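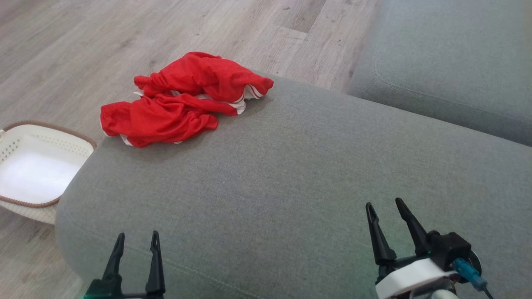 *Fig. 1. Red garment with white trim, lying on a sofa armrest.*

## Week 4 notes: why we put things off

Okay, picking up where we stopped last time, with the difference between being lazy and putting something off. I got a lot of emails about this one (thank you, I do read them!), so I'm going over it again before we move on to habits.

Someone who puts a job off usually cares about it. They think about it over breakfast, they feel bad about it in the shower, and then they go and reorganize the spice rack. Small household jobs are great for studying this, as folding one piece of clothing takes almost no time and people will still walk past it for days. I do it too – ask my husband about the ironing.

**The Tulimus diary study.** This is the reading for this week, pages 16 to 31 in your packet. Ruan Xaba asked 242 adults in the town of Lerik to keep a diary of every chore they noticed but didn't do. They wrote down the chore, how long they thought it would take, and how they felt when they walked away from it.

A few things I'd like you to mark as you read:

- People guessed too high on short jobs and too low on long ones. Look at the dishes numbers, they're wild.
- "Tired" was not the most common feeling. "Annoyed" was.
- Once a chore had been skipped a couple of times, people stopped writing it down at all. Xaba calls this *fading*, and it will be on the final.

Fading is my favorite part of the whole paper! The thing is still sitting there, you've just stopped seeing it as a job. Kütt makes a similar point about unpaid bills in the March reading, so go back and compare the two if you still have your notes.

**For next time.** Keep your own diary for three days, using the Branness form on the course page. Then write me 470 words on one chore that faded for you. Please don't pick homework for this class (every year, somebody does).

Office hours are the same as before, and bring your packet.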